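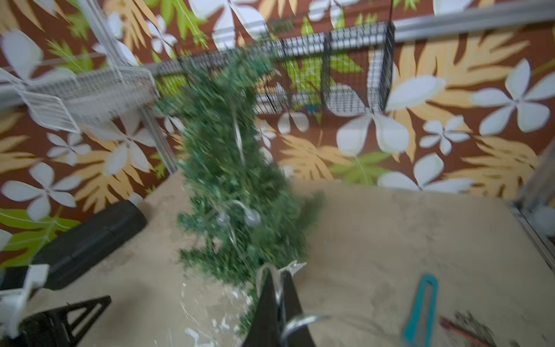
Workshop notebook, Vavdale
08/01/2018
Filed under: Bench Notes / Seasonal

Christmas stock in August again. Niko wants the display pieces checked before they go into storage, so the whole day went on greenery.

Garland first. Dark green, dense needles, silver tinsel wound through the length of it. The tinsel catches on anything with a point, so keep it away from the wire basket when lifting. One small round silvery ornament on it needs its loop tightened. Did that with pliers and it holds. Shed needles swept up twice. The beige top hides nothing, which helps.

Shelf list says length 309 for the garland, no unit given. I left the number alone and put a query next to it.

Small tree next. Round tan wooden base, string of lights with clear bulbs tucked into the branches. Lift it by the tip and the branches hang down by themselves, then it only needs a little shaping. Left the lights on the tree. Taking them off last November cost us 30 minutes and bent two branches.
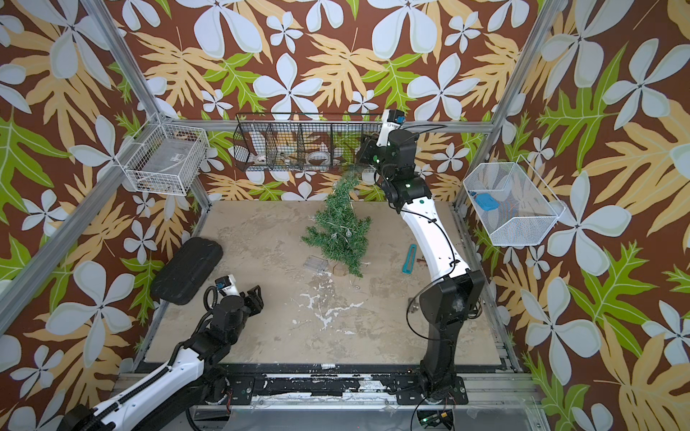
Jara would take the lights off anyway, on the grounds that the string gets crushed in the box and the bulbs work loose, and would rather spend the half hour now than go looking for a dead bulb later. Fair point. Compromise for this tree: lights stay on, tissue between the branches, box marked THIS SIDE UP.

Still to do:
- label for the tree box
- ask Plodley if the tall cartons are back in stock
- garland into its own bag, tinsel tucked in at both ends

2 comments | 0 shares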